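Speaker notes: Folding the soft things (Muvelport evening talk)

Slide 1 — leave it up while people find their seats

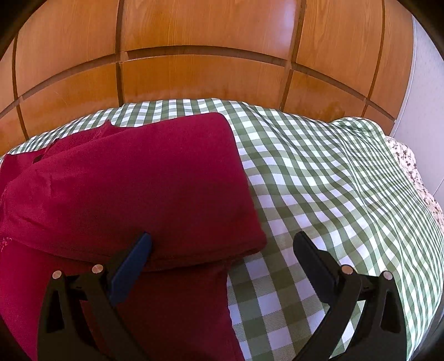
Loubna Benmoussa wrote back after reading my outline that she has never once folded a big piece of cloth the same way twice, and that she would like the talk to start there, with the people who gave up on neat corners years ago. So let's start there! Read her line out slowly, and give the room a moment, because there will be nodding.

Welcome everybody, thank the Waller shop for the chairs, say where the coats go. Mention that I'll talk for a while and then we all get our hands on some fabric, so please keep your cups away from the long table.

Opening story: my grandmother's linen cupboard in Jirkuno. She kept red for winter and checks for the kitchen, and she could pull one cloth from the bottom of the pile without the rest coming along with it (I still can't). Don't let this run on. Last time I got onto the subject of her plum dumplings and lost the first half of the talk.

Slide 2 — words only: "Where is the hem?"

Point back to the red fabric on the first slide. The hem on the folded part has a thin stitched line, and a hem is the best handle you will ever get on a soft cloth. Find one before you find anything else. If you start from the middle you end up chasing the edges all over the table, and by then you're cross and the kettle has boiled.

Ask who folds on a bed and who folds on a table. Let them argue a little, it warms things up.

Slide 3 — words only: "What is underneath?"

Talk about the cloth you are folding on. Gingham is lovely for this — the rows of squares give you something to line an edge up with, provided you smooth it first. Once the checks start to bend, your guide is bending too. Go back to slide 1 if anyone looks puzzled and show how the lines curve over the soft bumps.

Ashraf Berrada will probably ask about ironing. Short answer: iron the one underneath if you must iron something, and let the top one be. Longer answer after the break.

Slide 4 — words only: "Layers that wander"

When the inner layers poke out behind the top fold, don't tug at them. Lift the top flap, lay it back, settle what is below with a flat hand, then bring the flap over again. Show this twice, once facing the room and once with my back to them so they can copy which hand goes where.

Frayed threads: snip, never pull. Pass round the small scissors.

Then into pairs, 10 minutes, one holding and one folding, and swap. Raghavendra has the spare cloths in the blue bag by the door. Tea after that, and remember to ask for the scissors back.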